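3 Arbeitsplatz auslegen und Teile bereitlegen

Dieser Abschnitt gilt für den Übungssatz Trumulen 272 zusammen mit der grauen Unterlage Dundberg. Wer eine andere Unterlage benutzt, fängt bitte bei Punkt 3.2 an und liest vorher den Hinweis zu den hellen Stoffen am Ende von 3.1.

Sie brauchen für das Auslegen etwa zehn Minuten. Die Unterlage kommt gefaltet aus der Verpackung und soll 2 Stunden offen liegen, bevor Sie die Metallteile darauf stellen. Wenn der Satz schon am Vormittag um 9 Uhr gebraucht wird, legen Sie sie am besten am Abend vorher aus.

3.1 Unterlage auslegen

1. Fegen Sie den Boden. Kleine Steine und Späne drücken durch den Stoff durch und die Platte liegt dann schief.
2. Nehmen Sie die Unterlage an zwei Ecken und schütteln Sie sie einmal kräftig aus, nicht über den Zahnrädern.
3. Halten Sie den Stoff hoch und sehen Sie ihn gegen das Licht an. Eine gerade Kante muss gerade bleiben. Wenn sie Wellen macht, ist der Stoff verzogen und Sie legen ihn noch einmal zusammen und wieder auseinander.

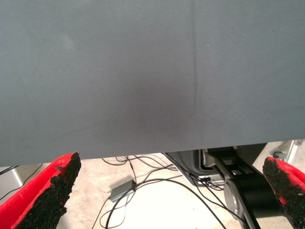 Abb. 3-1: Graue Fläche mit gerader Unterkante und dünner Längsfalte

4. Suchen Sie die Faltlinien. Eine dünne Linie wie in Abb. 3-1 stört nicht. Sie können mit dem Fingernagel darüber gehen: Bleibt der Nagel hängen, ist die Falte zu hoch und muss geglättet werden.
5. Prüfen Sie auch auf helle Stellen. Kleine helle Punkte sind meistens Staub oder Fasern und gehen mit einer weichen Bürste weg. Kein Wasser verwenden, und auch kein Glasreiniger.

Achtung: Die Unterlage nicht bügeln. Die Oberfläche wird sonst glänzend, und auf den glänzenden Stellen rutschen die Zahnräder.

Beim Glätten geht man immer von der Mitte nach außen, mit der flachen Hand und mit wenig Druck. Am Ende einer Falte wird der Stoff oft ein wenig unruhig, und man sieht dort kleine Knitter, die zur Seite laufen. Diese Stelle ist nicht beschädigt. Ziehen Sie dort nicht quer am Stoff, sondern drücken Sie ihn nur flach und lassen ihn liegen.

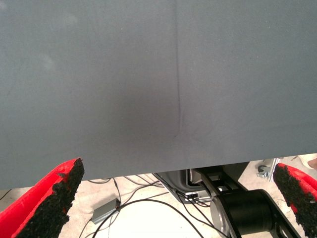 Abb. 3-2: Auslaufende Falte mit leichten Knittern rechts daneben

6. Legen Sie die Unterlage flach auf den Boden. Die Stelle, wo später die Platte liegt, soll möglichst zwischen zwei Falten sein.
7. Gehen Sie nicht mit Schuhen auf den Stoff.

Hinweis zu hellen Stoffen: Auf einem weißen oder beigen Tuch kann man silberne Teile schlecht finden. Brivix empfiehlt deshalb für alle Übungen aus Kapitel 4 einen dunklen Untergrund. Das alte Tuch aus dem Satz Calloway 77 kann weiter benutzt werden – es ist aber kleiner, und am Rand fallen leichter Teile auf den Boden.

3.2 Platte und Zahnräder bereitlegen

1. Legen Sie die runde Metallplatte flach auf die Unterlage. Das runde Loch bleibt frei und wird nicht mit einem Zahnrad zugedeckt.
2. Drücken Sie an zwei gegenüberliegenden Stellen leicht auf den Rand der Platte. Wenn sie kippelt, heben Sie sie auf, glätten den Stoff und legen sie neu hin.
3. Nehmen Sie die vier Zahnräder aus dem Beutel 371 und prüfen Sie jedes einzeln: Bohrung sauber, kein Grat an den Zähnen, kein Fett auf den Seiten.
4. Legen Sie die Zahnräder mit der Seite nach unten hin. Sie können auf der Platte oder daneben liegen, eine feste Reihenfolge gibt es hier noch nicht. Zwischen den Rädern lassen Sie etwas Platz, damit man jedes allein greifen kann.
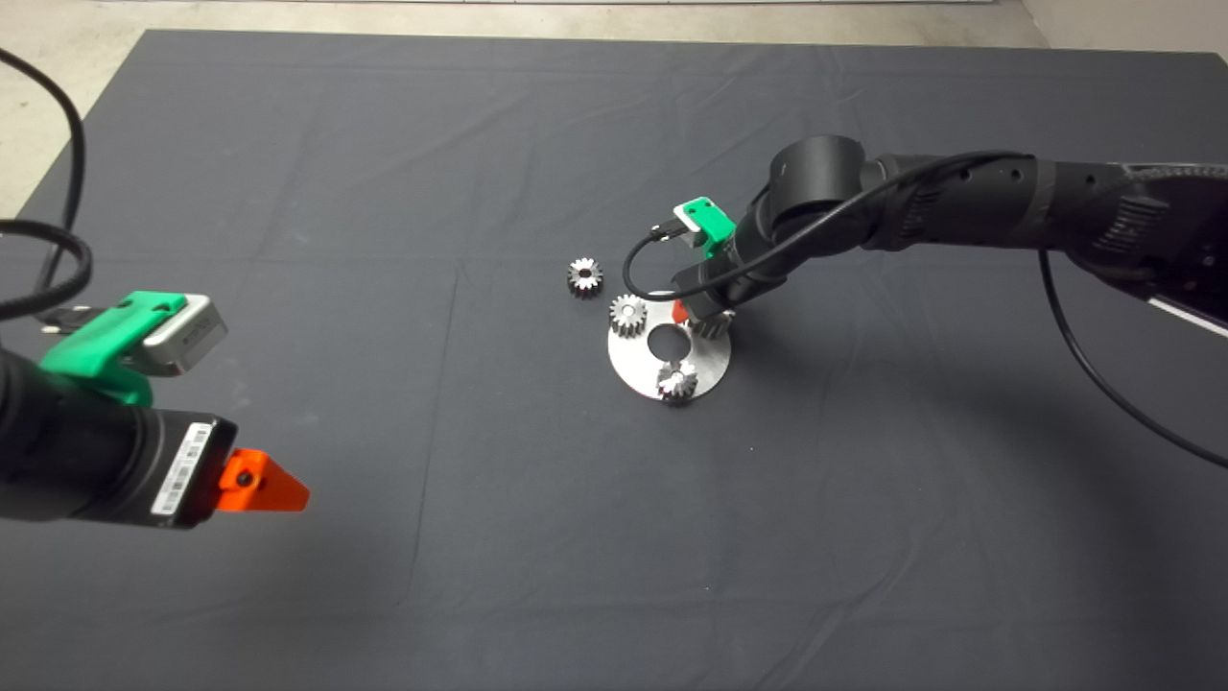
Abb. 3-3: Platte mit Loch und vier Zahnrädern auf der dunkelgrauen Unterlage

Vorsicht: Die Zähne können scharf sein. Bitte die Räder nicht in der geschlossenen Hand tragen.

5. Fällt ein Rad auf den Betonboden, kontrollieren Sie die Zähne neu. Ein Rad mit einer Delle kommt zurück in den Beutel und wird nicht benutzt, auch nicht als Reserve.

3.3 Nach der Übung

Zählen Sie die Räder in den Beutel zurück, bevor Sie die Unterlage aufheben. Danach falten Sie den Stoff entlang der alten Linien, oder Sie rollen ihn. Gerollt bleibt er glatter, er braucht aber mehr Platz im Schrank.

Ersatzteile bestellen Sie bei Nives Santoro. Fragen zu diesem Abschnitt bitte an Lajos Farkas, mit der Nummer der Abbildung.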